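Equipment Planning Coordinator, Robotics
Cernau, Grollbridge site
Posted 2022-09-12

Cernau is hiring a coordinator to plan and track equipment purchases for its robotics lab in Grollbridge. The lab tests robot hands and full robot bodies for handling work. The job is full time and reports to the head of lab operations.

You will keep the equipment budget, collect quotes, and place orders. The current plan has 204 line items, from spare finger parts and sleeves to complete arms. Much of it was put together by the engineers in their own spreadsheets, and the first job will be to move it into Plamance, our purchasing system.
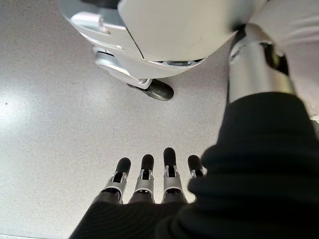 Robot hand with segmented metal fingers and black fingertip pads, Grollbridge lab.

What the work involves:
Preparing the yearly equipment budget, due in June
Comparing purchase, lease and repair costs
Agreeing on delivery dates and service terms with suppliers, including Strazds
Keeping the spare parts list up to date
Checking invoices against orders

What we ask for:
At least two years in purchasing, budgeting or lab operations
Good spreadsheet skills
Clear written English
Experience with robots or other automated equipment is useful but not required. Engineers write the technical specifications. You need to be able to read them and ask when something is missing.

The lab has eight test stations. Some travel to suppliers is expected.

To apply, send a resume and a short cover letter through the Cernau careers page, quoting job number 185. Please include your earliest start date.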